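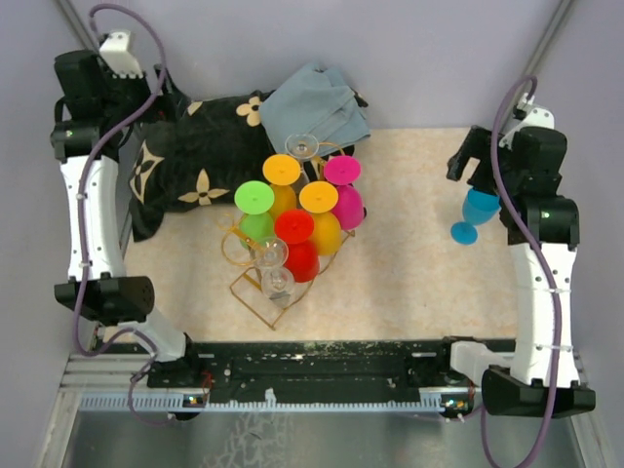 I spent an evening last week reading quotes for a party bus, and I have come out of it trusting the whole trade a little less. My sister-in-law turns fifty in September, there will be a lot of us, and no one wants to drive. Fine. But every company leads with the bar. Glassware, glassware, glassware. I can put colorful wine glasses in a gold wire rack on my own table. What I want to know is who is driving and what happens when we run twenty minutes over.

Brodemis quoted me $698 for the night, which sounded good until I got to the second page. Fuel was extra. Cleaning was a $200 deposit, "refundable upon inspection," and I could not find one word on who inspects or when. Gratuity was already added in, and then there was a blank line for more gratuity.

Ginix wanted $208 an hour with a five-hour minimum. That's more money, but at least I could do the math. Their photos showed four different buses with the same license plate, so I'm not sure what I would be getting into.

Then there was Zwane, which calls itself a "lounge experience" and gave me a price of $3501. I asked what the one dollar was for. They sent me the brochure again.

I also asked all three for proof of insurance and the age of the vehicle. Ginix answered the same day. Brodemis said the bus was "late model" – late compared to what? Zwane has yet to reply.

We only need to get to Skutuvside and back. Two plain vans and a sober driver in each would do it, and I've started asking for prices on those. So far the van people haven't mentioned lighting once.

Posted 05/03/2022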